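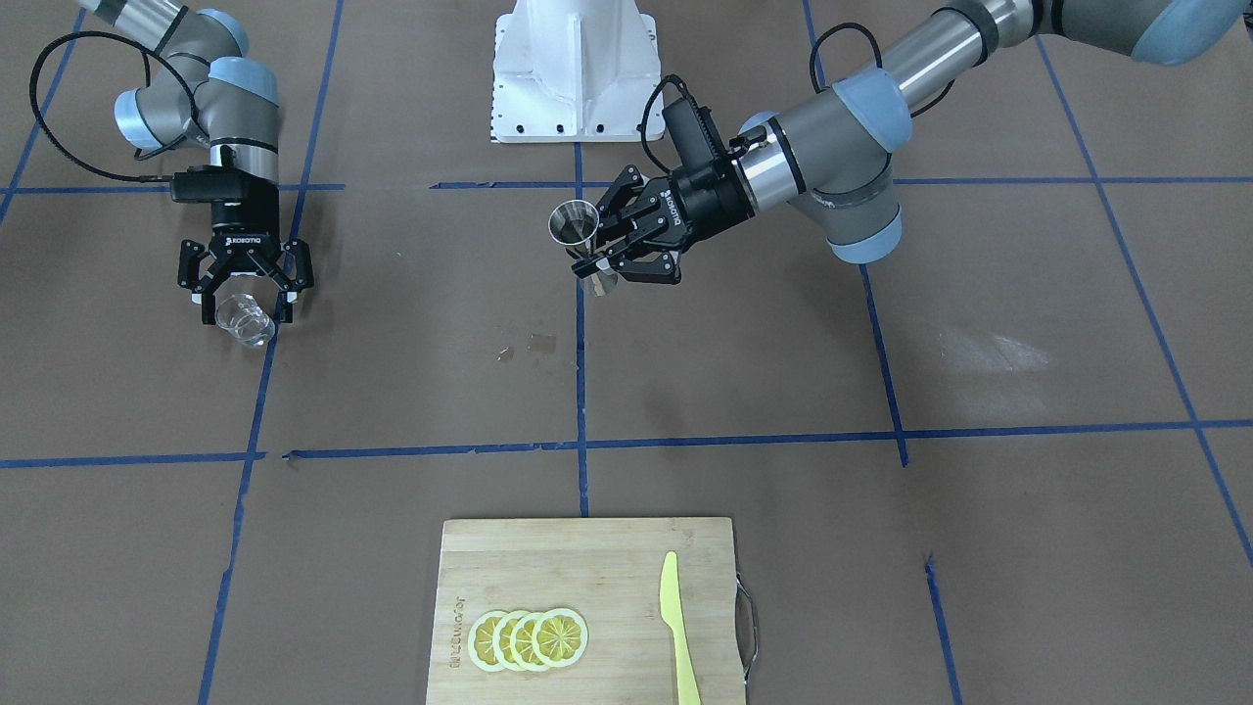
Handing off a pour between two arms needs a floor reference that both arms agree on. Camera calibration alone did not hold well enough on the Verine cell, which shares a bench room with a table saw and gets bumped. The fix is a taped grid. Blue painter's-style tape shows up well on a brown floor, and the lines give the right arm a repeatable place to set the cup: gripper pointing straight down, just right of the left vertical line, near where it meets the upper horizontal line. The jigger works from the left arm, beside the central line. The cutting board goes at the operator end, with the central line running down to its top edge.

What you need

Low-tack blue tape
A straightedge longer than the reach of either arm
The pedestal drawing, or a tape measure
A clear plastic cup and a double-cone jigger
Puter 2 or later, for the waypoint editor

Laying the grid

1. Park both arms and engage the brakes.
2. Mark the center of the pedestal base and run the first strip straight out from it. Every other line is measured from this one.
3. Lay the upper horizontal strip just in front of the pedestal, square to the center line. Check the diagonals before pressing it down.
4. Add the second horizontal, then the remaining verticals. Small gaps in a strip are acceptable. A bowed strip is not.

The squares will look like trapezoids in the overview camera. Do not move the tape to correct this. The homography step takes care of it.

Teaching the points

1. Jog the right arm over the chosen intersection and save the pose as CUP_HOME.
2. Repeat with the left arm at the same intersection, right arm parked. Save as REF_L.
3. Compare the two in Puter. If they differ by over 2 mm, redo the base transform.
4. Teach the jigger pose with the wide opening up. Approach at 12 percent speed.
5. Close on the cup in small force steps. Thin ridged cups deform before the gripper reports contact.

Cable check

Rotate each wrist through its full working range by hand control. The loop on the right arm must stay clear of the fingers at every pose. Ginette Nguyen reroutes hers every February, when she replaces the tape.

Run 60 dry cycles before adding liquid. Wipe up any drops before re-taping, as the adhesive will not grip a damp floor.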